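Las naves que aprendieron a ser casa

Mi abuela decía que una fábrica cerrada huele siempre a lunes. Me acordé de ella la primera vez que entré en la antigua hilatura Melnyk, con los zapatos llenos de barro y muy poca idea de arquitectura, y desde entonces no he dejado de visitar naves reconvertidas en cuanto alguien me habla de una.

Kirsten Nguyen lleva 37 años viviendo de esto. Empezó midiendo almacenes para un tasador y acabó enamorada de las cubiertas, que es por donde, según ella, se le ve el carácter a un edificio. «La gente llega y quiere taparlo todo», me contó mientras buscaba las gafas. «Yo les pido que pasen un invierno debajo antes de decidir».

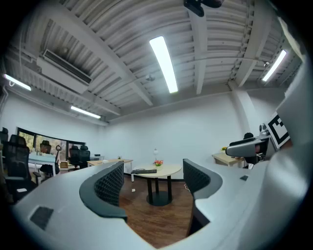 El invierno, claro, es el gran examen. Calentar una nave alta cuesta dinero y paciencia, y en Allier, donde el estudio Brostetti reformó 442 metros cuadrados para talleres y oficinas, los primeros inquilinos trabajaban con bufanda hasta las once de la mañana. Después llegaron las alfombras, las cortinas gruesas y una estufa que todavía hoy provoca discusiones – cariñosas, pero discusiones.

Luego está el ruido. Una cucharilla que cae en una punta se oye en la otra, y cuando llueve fuerte hay que dejar las llamadas para más tarde. Mervin Lavoie, carpintero, asegura que a él la lluvia le ayuda a concentrarse (sus vecinos de mesa no opinan lo mismo, y se lo dicen). 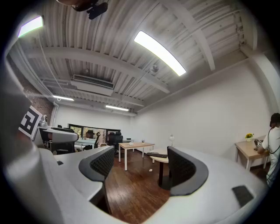
Techo de chapa ondulada y vigas blancas sobre un suelo de tablones de madera oscura.

Lavoie me habló también de los suelos, que son su debilidad. En Plinora recuperó tablas de 89 años, una por una, y guardó las peores para hacer estanterías. Tardó 3 veranos y volvería a empezar mañana mismo, aunque su espalda, me confesó, tendría algo que decir. 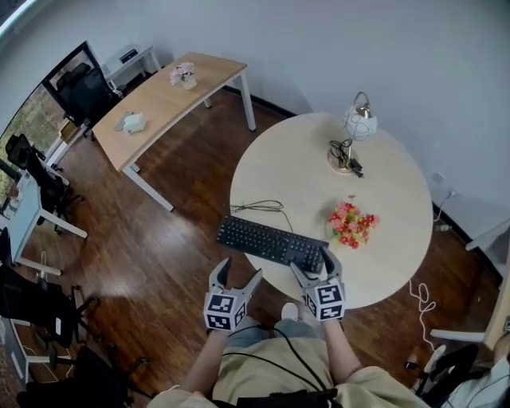

Con los muebles, en cambio, es mucho menos ceremonioso. Prefiere las mesas que se puedan mover entre dos personas, porque en estos sitios nada se queda quieto: en julio todos huyen de los ventanales y en noviembre se pelean por ellos. Cuando me despedí estaba cambiando de sitio la suya, por segunda vez aquella tarde, y Kirsten le sujetaba la puerta.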